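Grudanholm House: Quarterly Housekeeping and Fire Safety Inspection
Ground floor and east stair

1. Escape routes
Satisfactory. Final exit doors opened fully. The east corridor was clear at 8.30 am.
Comment: the mat at the Piras Room door is curling and should be replaced.

2. Fire doors
Action required. The closer on door 3 does not bring the leaf fully to the stop.
Comment: raised at the previous inspection. Mistel to adjust.

3. Portable heaters
Action required. One 2000 W heater was found on an extension lead in the Brullance office. Withdraw from use.

4. Storage
Satisfactory. Shelving is marked with its limit of 80 kg per bay.

5. Emergency lighting
Satisfactory. The monthly test is entered up to November.
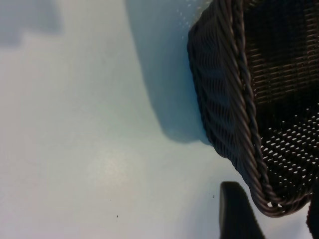
6. Tables and work surfaces
Surfaces are to be cleared at close of day and wiped with the approved cleaner. Paper should not be left near sockets. Woven baskets, such as the dark brown one on the pale tabletop, may remain in use but must be kept well away from heaters and lamps.

7. Signage
Partly satisfactory. The assembly point notice is faded. Reorder in the 400 mm size.

Items 2 and 3 to be closed by Monday.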